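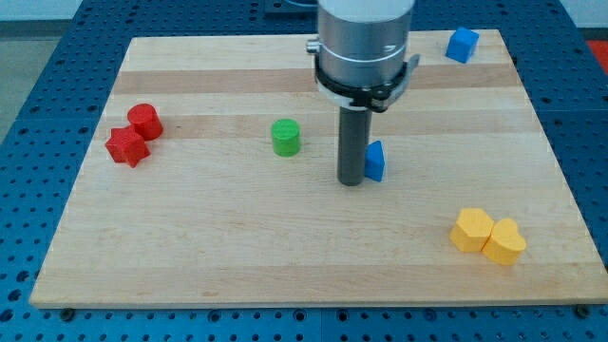 **Shape block sets: wood stock and finish**

The spring run of Brerkgate shape blocks has been cut and is now in finishing. The profiles are the same as last year: cylinder, triangular prism and five-point star, with the remaining shapes to follow in April. Colors are red, green and blue. Yellow is on hold until the Trodska stain passes its rub test.

Blanks are sanded before staining and again, lightly, after the first coat. The star takes longest. Its inside corners hold dust and then hold stain, so each one is cleaned with a folded strip of paper before it goes on the rack. Edges on the prism are eased by hand — enough to take off the sharpness, while leaving the faces flat for stacking. End grain on the cylinders drinks more stain than the sides and gets a thinned coat first.

Boards are a separate item this year. They are light wood with the grain running the long way, and the color varies from pale to honey across a single board. Darker bands are accepted. Knots and open cracks are not. Members who ordered a matched pair should expect two boards of similar tone, but the banding will differ.

Flatness is checked on the bench before oiling. A board that rocks goes back under weights for 30 hours and is checked again. Small blocks show up a warp quickly, the cylinders most of all.

Order count stands at 318 sets. Packing starts once the second coat has cured, and sets will ship in batches of 50 through Joltside. The Stojanovska workshop order goes out in the first batch, with 2 spare stars included.

For cleaning, use a damp cloth and dry the blocks at once. Do not soak them. Boards can be re-oiled when the surface looks dull; wipe off the excess and leave them flat overnight.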